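Beauté & soins | Rencontres

Adanech Kumsa, la savonnière qui ne jure que par la graine de nigelle

J'avais découvert ses pains à l'huile de nigelle au marché d'Udolau, en février, et j'en ai racheté trois depuis (oui, trois !). Quand Adanech Kumsa a accepté de me parler de son travail, j'ai foncé. 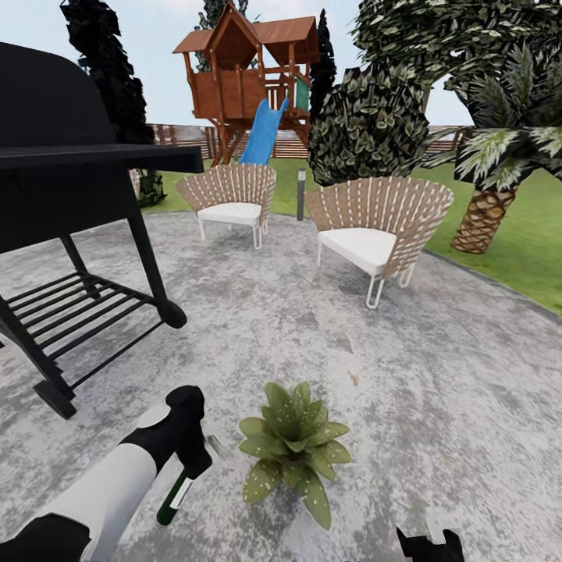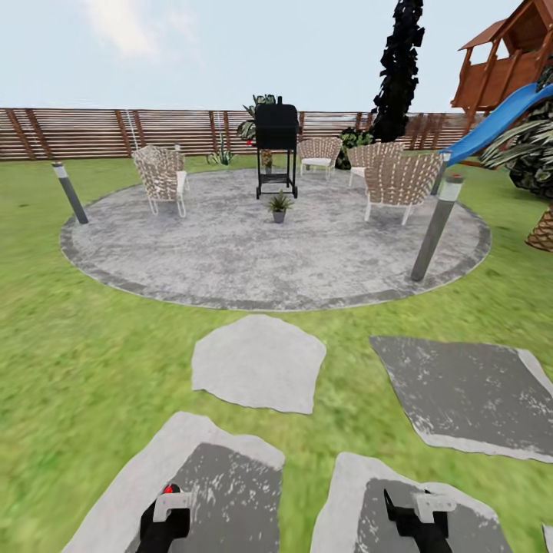
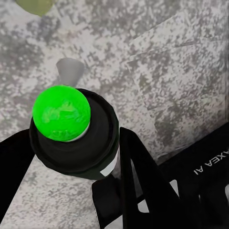
Des débuts dans une cuisine

« Ma grand-mère pressait ses graines elle-même et nous en mettait sur les coudes, sur les cheveux, partout », raconte-t-elle en riant. Formée à la chimie, elle a travaillé quatre ans au contrôle qualité chez Gultex avant de lancer Pryor, sa petite marque de savons et de baumes. Le premier lot comptait 10 pains. « Ils étaient mous comme du beurre ! J'avais mis beaucoup trop d'huile et je les ai tous gardés pour moi. »

Elle travaille à froid, à Jundbridge, avec de l'olive, du karité et cette fameuse nigelle au parfum poivré que j'adore et que mon mari trouve « pharmaceutique ». La recette actuelle porte le numéro 227 dans son cahier. « Je note tout, même les ratages. Surtout les ratages, en fait. »

Et sur la peau ?

Je lui ai demandé ce qu'elle répondait à ceux qui attendent un miracle. « Qu'un savon, ça lave. Le mien laisse un peu de gras, et les peaux sèches aiment bien ça. Si vous avez de l'eczéma, allez voir un médecin avant de venir me voir. » J'ai beaucoup aimé cette franchise !

Sa propre routine tient en peu de choses : le pain le soir, de l'eau claire le matin, une noisette de baume sur les joues quand il y a du vent. Pour les cheveux, elle déconseille son savon (trop alcalin) et prépare un shampoing solide dont elle me parle longuement, les yeux brillants. La mousse lui plaît, l'odeur pas encore. « J'ai essayé le romarin, ça sentait le gigot. Maintenant je tente la cardamome. »

Elle m'a promis un échantillon dès que le parfum sera au point.

À lire aussi
Karité brut ou raffiné : lequel choisir ?
Mes baumes à lèvres préférés de l'hiver
Conserver un savon artisanal sous la douche

Contact | Mentions légales | Haut de page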